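We have been in Closport for a little over a year now and I still get asked how the move went, so I am going to write it down once and then point people here.

The short version is that we moved 389 miles with too much stuff, and then spent the winter getting rid of it. The house in Gastell was big and had a basement, and a basement lets you put off every decision you should be making. The new place is 944 square feet with two closets. I measured it twice before we signed and told my wife it would be fine. She said it would be fine if we got rid of half of what we owned. We did not do that before the move. We did it after, which cost us more.

The moving company charged by weight. Our load came in at 3682 pounds, and I would guess a third of that never should have gone on the truck. I paid to ship a box of phone books. I paid to ship paint, which they were not supposed to take and which I had forgotten was in the bottom of a tool chest. I paid to ship two broken lamps I had been meaning to rewire for as long as we have been married.

The kitchen was the worst of it. I had packed it in one evening, and I packed it by grabbing whatever was closest and wrapping it in newspaper. When we got here the boxes marked KITCHEN went up against the dining room wall and stayed there until December. We ate off four plates and used one good pan.

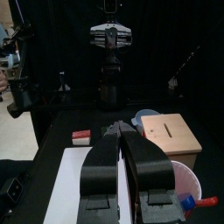
What I learned from those weeks is that four plates is enough for two people most of the time. You wash them and put them back. We had been running the dishwasher half full in Gastell just to have clean forks, and here there is no dishwasher, so the forks get washed after supper and that is the end of it.

When we finally opened the boxes we set a rule. Each thing came out, and if neither of us could say when we had last used it, it went in the give pile. We argued about a few. I kept a waffle iron. She kept her grandmother's roasting pan, which does not fit in the oven here, and I have stopped bringing it up.

My sister-in-law, Darlene Gill, drove over for two days to help. She has moved many times and has no patience for sorting. Her method is to clear one flat surface completely, put out only what you are deciding about, and not let anything else land on it until you are done. Before that we had been working out of open boxes on the floor and getting nowhere. We cleared the dining table and did the whole kitchen in an afternoon.
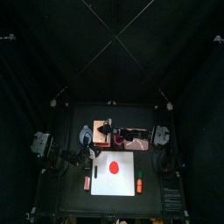
Everyday things set out on a black table, with a white board near the middle.

The give pile filled the back of the car three times. Most of it went to the thrift store on Aguirre Street, which takes housewares before noon and furniture only if you call first. Call first. I did not, and I had to drive a bookcase home again with the hatch tied down. The books went to the library sale and I made 70 dollars on the tools, selling them one at a time to people who came to the porch.

A few things I would do differently:

Sort before the truck comes. Everyone says this and I had heard it plenty.

Pack a box with what you need for the first week and carry it in your own car. Ours went on the truck, and the truck was two days late. We slept on a borrowed air mattress and bought a can opener at the gas station.

Write on the side of the box. I wrote on the tops and then stacked them.

Do not buy anything for the new place until you have lived in it for a month. I bought a shelf unit the second day and it blocked the heat vent. I also bought a set of bins that were an inch too tall for the pantry – those are in the garage now with rags in them.

We did end up buying some kitchen things, which I know sounds backward after all that. But we had kept things for years that we never liked using. The old mixing bowls were so heavy that I avoided them, and the cutting board had a warp in it, so it rocked whenever you leaned on the knife. Now we have one board that sits flat and a couple of bowls that are light and easy to pick up. I like a bowl with something to grab on each side.

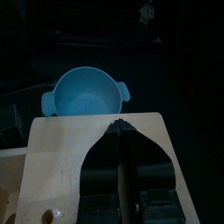

A light blue bowl with two tab handles, just past a wooden board.

The counter by the stove is only wide enough for one person to work at, so we take turns. Whoever isn't cooking sits at the table and reads the mail out loud. We used to have an island in Gastell and what it mostly held was mail.

There are still six boxes in the garage. Four are photographs, one is Christmas, and the last one says GRAVIA on it, after the lake where we used to rent a cabin. My wife says it is towels and I think it is fishing gear. I plan to open it when the weather warms up enough to stand out there.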